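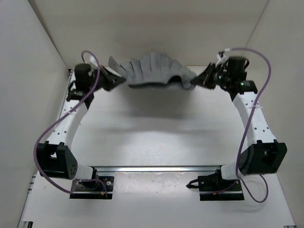 4. Filling the boiler and pulling your first shot

Okay, by now your machine is out of the box, it's sitting level, and you've read section 3 (please read section 3, it has the plug stuff in it). Now we get to the fun part! I wrote this for the little Bezerra I keep at home, and I've gone through it again with a friend's Collari grinder beside it, so if yours is a different model the switches may be in other spots.

Before you start you'll want fresh cold water, a small pitcher, a kitchen scale and a dry towel. I also keep a big ugly mug under the group the whole time, and I recommend you find one of your own.

1. Take the water tank out and rinse it. Mine smelled like a new shower curtain, so I rinsed it again with a spoonful of baking soda, and then with plain water until the smell was gone.

2. Fill the tank to the line and push it back in until it clicks. If it doesn't click, take it out and look at the little hose. It likes to fold over on itself.

3. Close the steam knob. Finger tight is plenty.

4. Switch on. The pump will be loud for a bit while the boiler fills, and then it stops by itself.

CAUTION: If the pump is still going after a full minute, switch off and check the tank. Don't let it run dry. Senyo Asamoah did that with his and had to buy a new pump.

5. Wait for the needle to come up into the green. I give mine half an hour, and longer in winter when my kitchen is freezing.

6. Put the mug under the group and run water through with no coffee in it. Dump it and do it again. Then open the steam knob slowly, with the wand pointing into the pitcher, and let it blow for a few seconds.

CAUTION: The wand gets hot all the way up, including the part that looks like a handle. Use the rubber grip.

7. Grind your coffee and fill the basket. Level it with a finger, press down straight, and wipe the rim with the towel so it seals.

8. Lock the handle in, put your cup on the scale and start the shot. I start my timer when I hit the switch. Other people start at the first drop (Obed Agbeko and I have argued over this for years), so pick one and stick to it.

Note: If it gushes out pale and watery, grind finer. If you only get a few sad black drips, go coarser. Change one thing at a time! I used to move the grind and the dose together and then had no clue which one had helped.

9. Knock out the puck, rinse the basket and run a splash of water through the group before you switch off.

Your first few shots will probably taste pretty rough, and mine sure did. Use cheap beans until you get the hang of the grinder, and save the good bag for later. Steaming milk is in section 5, and descaling is in section 7.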